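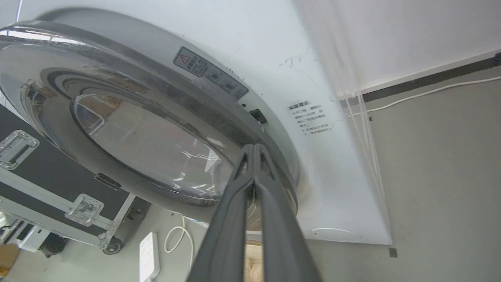 Dedos largos de la pinza junto al aro de la puerta de la lavadora, vistos desde la muñeca.

Inicio > Banco de pruebas > Pinzas > Galería: dedos largos en lavadora

Última actualización: diciembre

Galería: comparación de dedos para abrir y vaciar una lavadora

Esta página reúne material de la comparación entre dos juegos de dedos para pinza paralela, los Preson y los Levby, en tareas con una lavadora de carga frontal. El brazo y el controlador (Paracha) fueron los mismos en toda la serie. También probamos dos posiciones de la cámara de muñeca, y por eso algunas notas hablan más de la vista que del agarre.

La serie completa tiene 576 intentos, repartidos entre abrir la puerta, meter la mano en el tambor, sacar una prenda y cerrar. Los parámetros de cada intento están en el registro general. Las notas que siguen son las que Kulsoom Hashmi fue apuntando junto al banco, con pocos retoques.

Sobre el aro de la puerta

El aro es ancho, plateado y brilla bastante. Con la exposición automática la cámara tendía a oscurecer todo lo demás cuando un reflejo caía en el borde superior, y el detector perdía el contorno. Fijar la exposición resolvió la mayor parte del problema. El vidrio curvo del centro no da una profundidad fiable con ninguna de las dos posiciones de cámara, así que el modelo usa solo el aro.

Las puntas se acercan casi juntas y se separan después de tocar. Intentamos hacerlo al revés, con la pinza ya abierta, y el segundo dedo chocaba con el panel antes de que el primero encontrara el borde. Con los Preson el contacto es más limpio. Los Levby son algo más blandos y perdonan un error de ángulo mayor, pero resbalan si la fuerza no entra perpendicular.

El límite de fuerza quedó en 200 en la escala interna del controlador. Por debajo la puerta no cede; por encima el brazo se detiene por seguridad más veces de las que conviene.

Sobre la entrada al tambor

Con la puerta abierta el trabajo cambia. La junta gris de goma rodea toda la boca y es lo primero que rozan los dedos si la trayectoria entra baja. Un roce leve no tiene importancia, pero un dedo que empuja la goma hacia dentro falsea la lectura de contacto y el controlador cree que ya tiene la prenda.

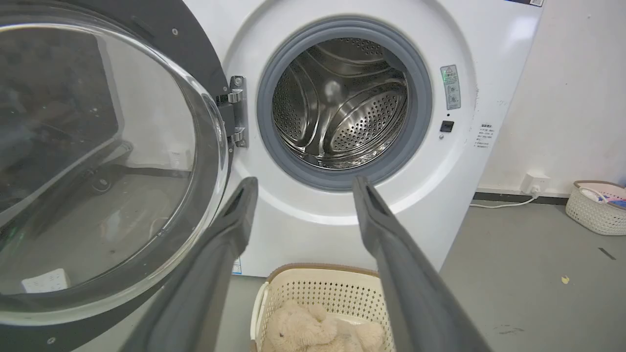

La solución fue sencilla: subir el punto de entrada y mantener la pinza cerrada hasta pasar la goma. El coste es una maniobra más lenta. En el perfil 2506, que es el que dejamos por defecto, la velocidad se reduce al cruzar el plano de la boca y se recupera una vez dentro.

Las paletas del tambor son otro punto delicado. Sobresalen, reflejan la luz y el segmentador las confundió más de una vez con tela clara. Añadimos 972 recortes de tambor vacío al conjunto de entrenamiento y las falsas detecciones bajaron, aunque siguen apareciendo con luz lateral.

La bisagra queda a la izquierda del hueco y limita el giro de la muñeca por ese lado. Los dedos más largos ayudan porque el cuerpo de la pinza no tiene que acercarse tanto.

Sobre la cámara

La posición baja deja ver las dos puntas durante toda la maniobra, a cambio de perder una buena parte de la imagen detrás de los propios dedos. La posición alta ofrece una vista más despejada del tambor, pero las puntas desaparecen al cerrar. Para abrir la puerta preferimos la baja. Para vaciar todavía no hay decisión - Kulsoom prefiere la alta y el resto del grupo la baja.

Pendiente

- Repetir el cierre de la puerta con los Levby y una punta más rígida.
- Medir el desgaste de las puntas Preson después de otra tanda completa.
- Pasar el perfil 2506 al segundo brazo, en el taller de Pratulia, y comprobar si hay que recalibrar la muñeca.
- Probar prendas oscuras. Hasta ahora casi todo lo que hemos sacado del tambor era de color claro.

Los archivos de trayectorias se pueden pedir a Kulsoom Hashmi indicando el juego de dedos y el perfil.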